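Bring back the boring toy shop

I miss the boring toy shop. There was one in Drerkley when my two were small, next to the dry cleaner's, and half the stock looked as if it had been on the shelf since the shop opened. Skipping ropes, marbles by the scoop, little saucepans. You went in with a fiver and came out with something and a bit of change.

Now we drive to the retail park at Stanska, where the toy place claims to stock 3000 lines, and I come out with a headache and nothing in the bag. Everything talks! My granddaughter pressed one box last Thursday and it sang at us all the way to the next aisle.

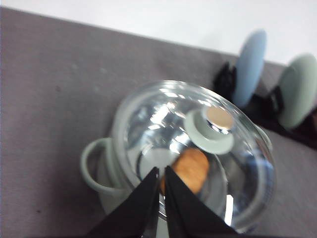

What children do with a plain toy is make it up as they go. Give them a box of farm animals and by teatime there's a hospital, a wedding and a very long argument about who gets to be the cow. Give them the singing thing and they press the button 50 times, and then they want a biscuit.

I'm not against batteries (I'd have sold my brother for a train set that ran by itself). But I do think we've let the noisy stuff push everything else off the shelves, and I'd happily pay a bit more to a small shop that kept the other sort - even if I had to blow the dust off it first.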